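Rovus Bench Notes
@rovusbench
13th June

OK, gripper week is finally happening!! We've had two sets of jaws for the surgical arms sitting in foam since November, and the bench is mine until somebody needs it back. Thread as I go.

1/ The contenders. Unberg needle drivers: slim, polished, finely serrated near the tip. Gentile graspers: broader blades, cross-hatched gripping faces, a bit chunkier behind the jaws. Both run on steel cables, both drop onto the same wrist mount (after a lot of swearing at a hex key, but they do).

2/ The question I care about: which one do I want holding a curved needle, and which one do I want receiving it? Handing a needle from one arm to the other is where our runs fall apart. Driving it through the pad is easy by comparison. I did not expect to be writing that a year ago!

3/ Controller is the Hivport box, 1,000 Hz loop, same gains on both arms to start with. I know, I know, same gains on different jaws is a bit unfair. I wanted to see how each one behaves before I started babying it.

4/ First impression of the Unberg set: wow, the grip. You close on a needle and it stays where you put it. If I come in at a slightly wrong angle, though, it holds that wrong angle just as firmly, and then the other arm has to deal with it.

5/ First impression of the Gentile set: more forgiving! The cross-hatching lets me approach from all sorts of directions and still get a decent bite. It does let the needle roll a touch when I pull sideways. You feel it in the controller as a tiny soft spot (or I do, anyway, I've been staring at these traces all morning).

6/ Swapped left and right halfway through to be fair to both. Swapping means re-tensioning the cables, and re-tensioning means tea. Cable tension matters so much more than I gave it credit for. A hair too loose and the wrist lags on every direction change, and you end up blaming the jaws for it.

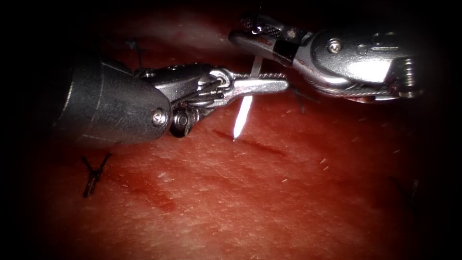 Rovus Bench Notes

7/ Serrated jaws on the left with the needle, cross-hatched on the right, tips almost meeting. I love this view. It's also the part where I stop breathing. The gap between "nice clean handoff" and "two very expensive pieces of steel bumping noses" is tiny.

8/ Camera talk, as a few of you asked. We went with a fixed view for this round. The moving one is lovely for driving by hand, but every time it shifts I have to think about where left and right are again. With the fixed view I can line up two attempts and compare them properly.

9/ The catch with it: glare. Polished metal under a strong light goes white, and a needle turns into one bright streak. My eyes cope fine. The tracker does NOT cope fine. It kept picking up the highlight on the wrist and calling it a needle tip, with total confidence, bless it.

10/ Things I tried for the glare: shorter exposure (helped a lot), light moved further off to the side (helped, but the instrument shadows got huge), matte tape on a spare wrist (helped until the tape went walkabout into the joint, do not recommend).

11/ Numbers for the number people! 500 handoff attempts per jaw set is the plan, so 1,000 for the whole round. The log currently says 1,321 because I didn't clear the warm-up runs before I started. Those are coming out before I plot anything.

12/ Someone asked why not just use the same jaws on both sides. Fair! It makes the code simpler and you only keep one kind of spare. But the giving arm and the receiving arm have pretty different jobs, and after today I'm leaning hard toward a mixed pair: Unberg to drive, Gentile to receive.

13/ I also tried lowering the grip force on the receiving side so the needle could settle before the full squeeze. So much smoother! The two arms stop fighting each other. I'd like to do this with a proper force ramp in the Hivport config instead of the ugly two-step thing I typed in over lunch.

14/ Gripe of the day: the jaw-open limit in the config is in degrees and the jaw-close limit is in motor counts. Same file. Neighboring lines. I lost a good chunk of the morning to that one.

15/ Next up: smaller needles, and the same handoffs with thread attached, where the slack loves to wander between the jaws. If you've run cross-hatched graspers with fine thread, please tell me how they hold up, and whether you saw any fraying. Replies are open and I'm reading all of them while I re-tension the left wrist again.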